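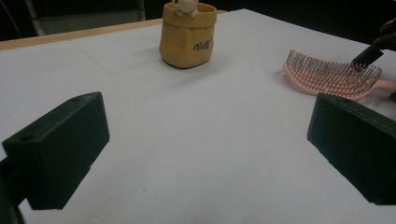
The Ilska Automation Laboratory held its winter open day on Jan 22, 2021. We thank all who came. A short account follows in this thread. (1/9)

More than 100 guests registered and were received in groups of 12. Each group spent 50 minutes in the building, beginning in Room 614 and ending in the machine hall on the ground floor. (2/9)

Telma Yáñez, head of the laboratory, opened each session with a brief talk on how robots are taught to handle household goods. She spoke of the difference between a factory part, which arrives the same way every time, and a hairbrush, which does not. (3/9)

The tabletop demonstration was led by Facundo Espinoza. Guests were invited to take a hand-held gripper and try simple tasks for themselves: lift, turn, set down, pass to a partner. Many asked for a second turn, and time was found for most of them.

A question raised in several groups: why does a person hold the tool at all? Mr. Espinoza explained that recordings of people doing a task with the gripper are later used to train a robot arm to do the same task. (5/9)

In the machine hall, our partner Brandov presented its Meltus sorting cell. The cell ran at reduced speed behind its guard rail. The afternoon run started late owing to a fault in the door switch, and we regret the wait this caused the last two groups. (6/9)

Students from the Staniforth Technical School attended with their teachers. Their written questions on safety training and on entry-level positions have been passed to the relevant staff, and replies will be sent to the school directly. (7/9)

Visitors who left contact details at the front desk will receive the slides from Ms. Yáñez's talk by email. A pair of reading glasses and one gray scarf were handed in and may be claimed at the desk during office hours. (8/9)

A second open day is planned for February. Registration will be announced on this account. Groups with access needs are asked to write to the laboratory office in advance so that the elevator to Room 614 can be reserved. (9/9)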